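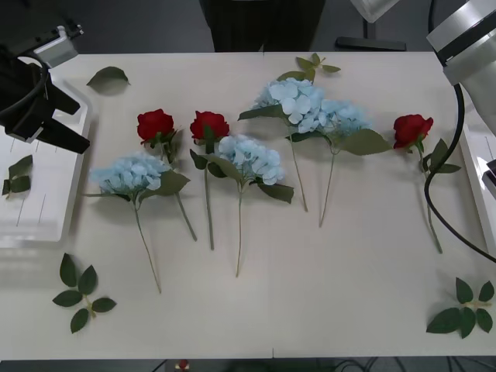 Measuring hard water at the kitchen tap

November 24, 2024

The kettle in our place at Plostamport needs descaling every 4 weeks. In October I decided to find out what was in the water, using a drop-count titration kit.

The procedure is short. Fill the vial to the line, add the indicator, then add titrant a drop at a time, swirling after each, until the color goes from red to blue. The cold kitchen tap took 17 drops at one grain per drop. The second run gave the same number.

Ibsa Woldemariam, two floors up, got 16 with the same kit. We share a riser, so I put the gap down to drop size. Holding the bottle straight up and down matters more than I expected. Tilted, it gives smaller drops and a higher count.

I then ran the Fultau pitcher filter. New cartridge: 9 drops. After 58 liters: 14. The leaflet talks mostly about taste and chlorine, and the ion exchange resin is clearly a small part of the fill.

Sosina Shiferaw asked whether I would put in a softener. Not in a rental. I have gone back to citric acid, 2 tablespoons per full kettle, left for half an hour and rinsed twice. Next I want to test the hot side, once a new bottle of titrant arrives.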